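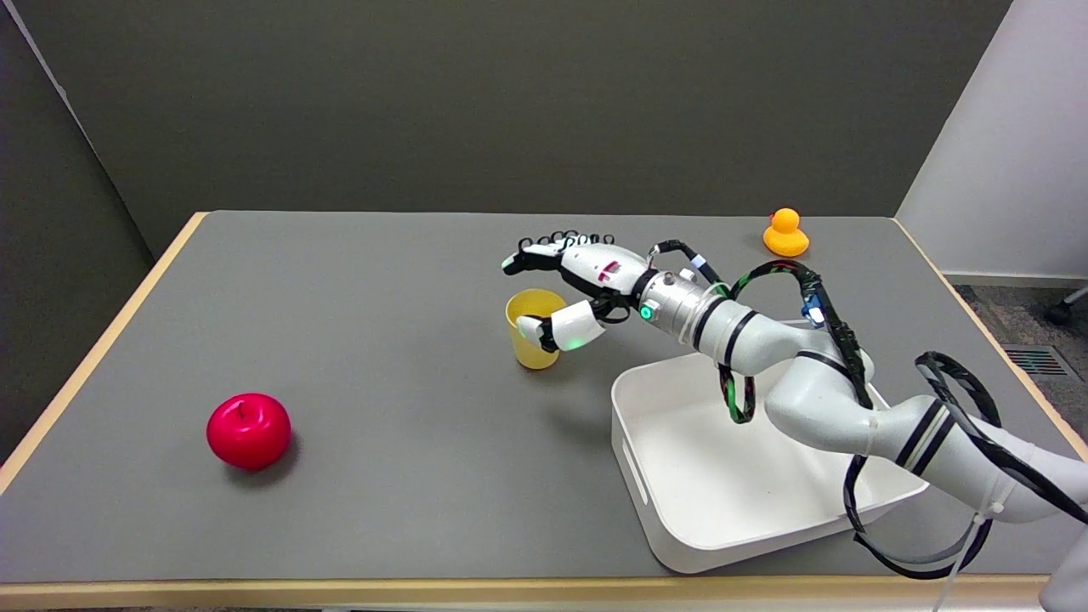

The Planner Is Getting Credit for the Retry Loop

I have read three write-ups this winter claiming that task planning for tabletop manipulation is close to solved. All of them lean on the same evidence: you type a sentence, a language model breaks it into steps, and a robot hand goes off and deals with a yellow cup. I don't doubt the runs happened. I doubt what they are supposed to show.

Consider what the planner has to work out when the table holds a cup, an apple, a rubber duck and an empty bin. Pick up the cup. Move it over the bin. Let go. A teenager could write that as a script before lunch, and the script would not need a graphics card. The hard part sits lower down, where a thumb meets the side of a plastic cup near the rim and something has to decide how hard to press and when to quit pressing. The planner has no opinion about that. It says "grasp" and waits.

Vasanthi Amin, who maintains the execution layer in Skirnik, let me read through her logs in February. Over 121 task runs, the planner produced a sensible sequence nearly every time. In 38 of those runs the first grasp failed and the retry loop stepped in. That loop is plain code. It backs the hand off, asks perception for a fresh pose, changes the approach angle and goes again, up to 5 times. It was written before anyone had hooked up a language model, and it turns up in the published results as "planner robustness."

I asked her if that bothered her. "It bothers me when they want to cut it," she said.

And they do want to cut it. The pitch for Cudetti, the newer stack, is that recovery should be learned along with everything else — one model, no hand-written states, nothing to maintain. Fine. Then show me the log when it goes wrong. With the old loop I can open a file and see that attempt two failed on a stale pose. With Cudetti I get a confidence score and a shrug. Try debugging that on a Sunday with a demo the next morning.

The people at Urkby will say I'm defending old tools out of habit. Maybe a little. I would drop the state machine tomorrow if someone ran both versions on the same objects, in the same positions, with the retries turned off, and printed the two numbers next to each other. I have asked for this twice. What I got back was a longer video.

Until then, count first attempts, and report them separately from everything the loop rescued.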